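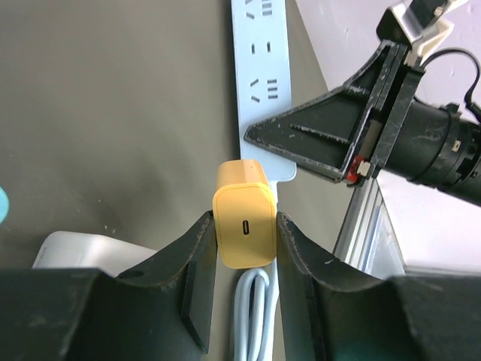

A yellow USB-C adapter in the gripper, with the power strip just behind it.

Our open day at the Mornstead workshop was a cracker, and thank you to everyone who squeezed in around the bench! The two-armed robot from Trasta was easily the favourite. We'd set it a job most of us do half asleep – picking up a phone charger and plugging it into a power strip – and people stood there far longer than I'd expected, leaning in and holding their breath every time the fingers closed.

What I love about this one is how much there is to get right. The charger has to be held squarely, the prongs have to line up with the slots, and then it needs a decent push without the whole thing twisting in the grip. If you've ever fumbled behind a couch for an outlet you'll have some sympathy. The scuffs on those black fingers are well earned, too.

Favourite question of the day came from a girl of maybe eight, who wanted to know if the robot could feel when it had missed. (We ended up talking about that for a good ten minutes, and her dad had more questions than she did.) Several of you asked about the cable as well. Soft, floppy things are still a headache for robots, and a coil of light-blue cord has a mind of its own as far as a gripper is concerned.

The Baird room upstairs had the slideshow and the tea, and we went through 240 cups, so we'll order more next time. Sign-up sheets for the Porkedar beginners' evenings are still at the front desk, with 90 places to fill and no experience needed. We're hoping to run another open day in December – bring a friend, and come early if you want a spot near the bench.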